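# Folding a collared shirt on a table so it stays flat in the drawer

I folded shirts badly for years. I'd do them on the bed, because that's where the laundry lands, and every one came out with a wrinkle across the chest and one shoulder fatter than the other. Then my friend Evaristo Barajas (he worked a season in a clothing store) watched me do it and made me move to a table, and it really did fix half my problems!

So, you need a table with nothing on it and one shirt, buttoned at the top, the middle and the bottom. You can do every button if you like, I never have the patience.

**Lay it out.** Put the shirt face down with the collar pointing away from you. Pull the hem toward you with both hands, then run your palms out from the middle to the sides. Let the sleeves go wherever they want for now. If one hangs off the table, pull it back up before you start, or its weight will drag the shoulder crooked while you work on the other side.
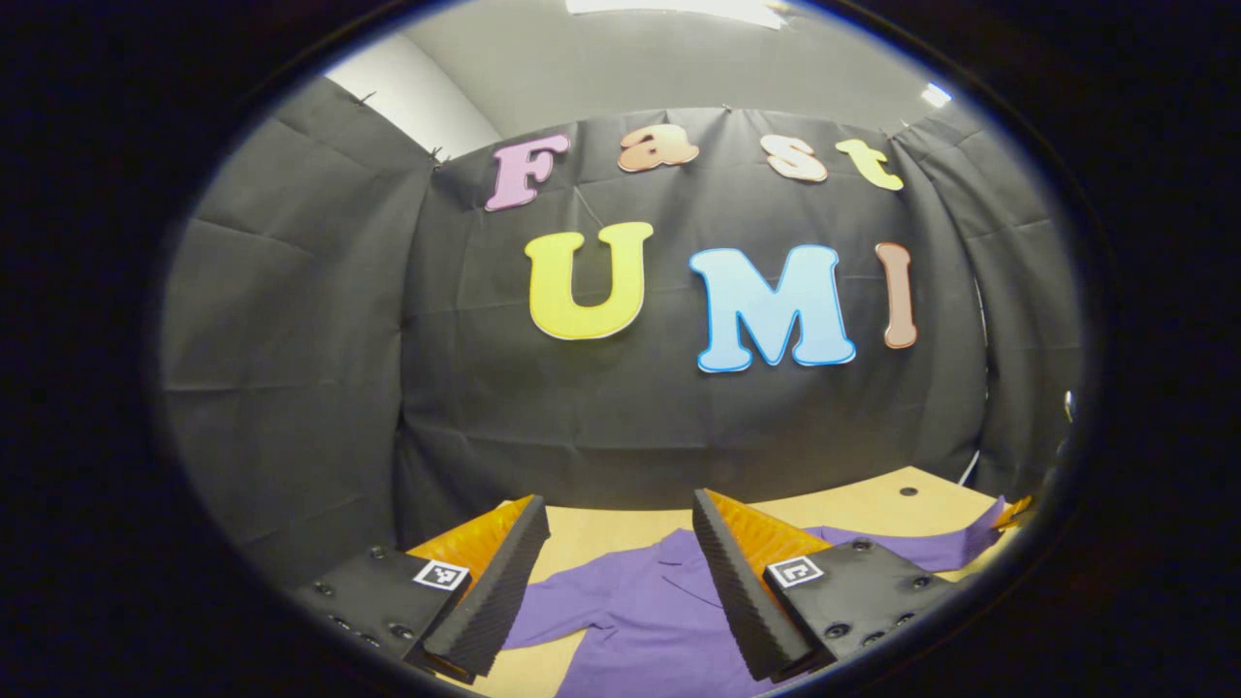 **Fix the collar.** I do this before any folding at all. Fold it down along its own crease and pinch along the whole length of it, then tug the two points so they match. A collar that goes into the drawer bent comes out bent, and then you're ironing at seven in the morning, which I refuse to do.

**First side.** Pick a spot halfway along the shoulder and fold that whole side in toward the middle, straight down to the hem. The sleeve will end up sticking out across the back. Fold it down on itself so it runs along the side you just made. Long sleeves may need an extra bend at the cuff.

**Second side.** Same thing! The two edges should be close to parallel. If you've got a wedge shape, open up the second side and try again, it only takes a few seconds.

**Bottom up.** Fold the tail up a few inches first, then bring the bottom half up to just under the collar. For a shallow drawer I fold in thirds instead, and then the shirts can stand on edge in a row.

Flip it over and smooth the front with the side of your hand. Slippery fabrics slide around a lot, so I put a bath towel down under those. Start with cotton if you're practicing, and save the linen ones for when you're in a good mood.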